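Course: Mobile Manipulation in Shared Rooms
Handout 6 – Good practice on the working floor
Firnbridge Technical Institute, lab section Grelmont
Version of December 18, 2025

6.1 What this handout covers

In the June part of the course we read the general safety rules for robots which work near people. These rules tell you how to think about risk, but they do not tell you where to put your chair. The present handout is about the daily rules of the room. It applies to all groups, also to those who only write software and come to the floor for a short test.

6.2 Floor and cables

A mobile base needs a free path. Before you enable the drive, walk the path once yourself, from start to end, and look at the floor.

Cables which cross a path must be moved or covered. A power strip should stand against a wall or under a desk. When this is not possible, the group writes it in the session sheet and the base stays parked. Boxes, stools and test objects are also obstacles, and a low object in front of the base is easily missed by the person at the keyboard.

Keep 2000 mm between the parked bases of two groups. In the Stovlow room this is difficult, so there only one base may drive at a time.

6.3 Handling of cloth

Exercises with cloth look harmless, and students become less careful with them. Please consider that the gripper closes with the same force on a sleeve as on a finger. The limit for this course is set in the Agyeman controller under entry 1638, and you do not change it without permission.

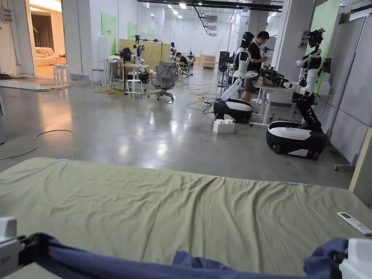

When both grippers hold the same piece, the arms are connected through the cloth. If one arm stops and the other continues, the load goes up quickly. For this reason both arms must be on one stop circuit, and the stretch motion is run at reduced speed – 400 mm per second is the upper value, also for the final demonstration.

Do not pull the cloth out by hand while the motors are enabled. Stop first, open the grippers from the console, then take the piece. Remove small things from the work surface before the first run, or record their place in the session sheet if the task needs them.

6.4 People in the room

Every running robot has one responsible operator. This person looks at the robot and does not use a phone. For two-arm work we ask for 2 persons, one at the stop button and one at the console. Other people may continue their desk work outside the marked area.

6.5 To prepare for the next meeting

Bring the session sheet of your group, with the path drawn in. Mark each place where a person could be between an arm and a fixed surface, and write which rule from 6.2 to 6.4 applies. One page is enough.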